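The Bench Rules, Revised

After 12 months of arguing in the margins of the old document, the tabletop manipulation group at Tomcombe has a new set of bench rules. They run to two pages. The previous set ran to nine, of which the last three were an appendix about a conveyor we sold.

Irfan Sial did the writing, and most of us did the complaining. The text takes effect at the start of May and applies to every arm on the ground floor, including the one people keep calling "the spare" so they can skip the checklist. Print it, tape it up, and please take the old one down. At the Lenetti bench there are currently four versions on the same wall, and they disagree about who may press the reset.

What follows is the short tour, with the parts most likely to annoy you given the most room.

Speed and reach

The cap for any motion with a person inside the floor tape is now one number for all benches. It used to depend on the arm, the tool, the payload and, as far as anyone could work out, the mood of whoever wrote the config. The number lives in the shared settings file and you may lower it for your own work. Raising it takes a second signature, and the second signature has to come from a second person. (Yes, we checked the logs. You know who you are.)

Reach limits are set in software and tested by hand before the first run of the day. Drive the arm slowly to each limit and watch it stop. If it doesn't stop, that bench is closed until somebody has found out why, and "it stopped the next time" doesn't count as finding out why.

The stop button

Every bench gets tested at the start of a shift, with the arm moving. Pressing the button while the arm is parked proves that you can press a button. Write the result in the book. The book is paper and will stay paper, in spite of two very polished proposals to turn it into an app.

The button must be within reach of the person running the trial, from where that person sits or stands during the trial. Last winter the button at the Chien bench was in perfect working order and on the far side of a filing cabinet.

Setting out the blocks

More ink was spilled on this section than on the stop button, which tells you something about us. The old rule said the work surface should be "reasonably tidy." One operator's reasonably tidy was another's yard sale, and when Zollar asked us to repeat a run from their report, we couldn't match our own starting layout, let alone theirs.

So: blocks go on the board and nowhere else. Shapes stand with a gap between them wide enough for the tool in use. Know the set you've put out, by color and by shape, and write it down before the arm moves. A mixed layout is fine, and so is a crowded one, provided the crowding was your idea and appears in the notes. Leave a stretch of bare board when the task involves putting things down, and say in the notes which stretch you meant.

The board itself gets checked for rocking. Push on each corner. If it moves, fix it before you do anything else, however close it is to lunch.

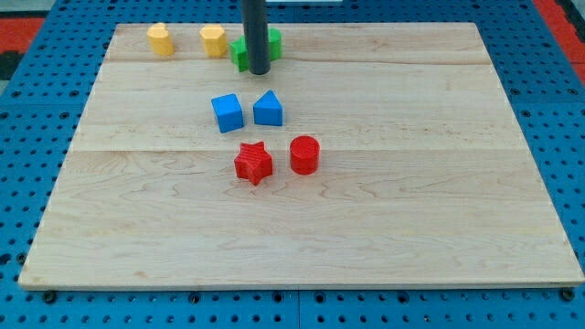
Hands near the tool

When the tip of the tool is down among the blocks, hands stay off the board. This covers nudging, straightening, rescuing a block that's about to fall over, and the thing where you point very closely at something to show a colleague. If a block needs moving, pause the arm, confirm it's paused on the screen, move the block, and take your hand away before you resume. All of this takes less time than the incident form, which Irfan has deliberately left at its full length.

Falling blocks are allowed to fall. They're blocks.

Naming and counting your trials

Each trial is logged as a success, a failure or a void. Void means the trial never properly began: wrong layout, wrong tool, stop button pressed before the first motion. It doesn't mean the arm did something embarrassing. We went back through 2,814 logged trials while drafting this and found 762 marked void, a good many with notes such as "weird" and "no." Those are failures. They were failures then and we'd like them to be failures in the next report as well.

Decide the number of trials before you start. The standard set is 30 per layout. Running until you get a nice streak and then going home is a fine way to enjoy an afternoon, but it can't go in a table.

If you change anything partway through — a gripper pad, a camera angle, the lighting — end the set and start another. The blinds count as lighting.

Visitors

Visitors stay behind the floor tape whenever an arm has power. They may ask for a demo. You may decline. If you agree, the visitor doesn't choose the speed, and the visitor's children don't choose anything.

Who to bother

Questions about the wording go to Irfan, who has asked that they arrive in writing and one at a time. Requests for exceptions go on the form at the back of the rules, with an end date filled in. Open-ended exceptions are how we got the appendix about the conveyor.

The paper book for the Lenetti bench is still missing. It has a green cover and a coffee ring on the front, and it was last signed out by someone whose entire signature is a horizontal line.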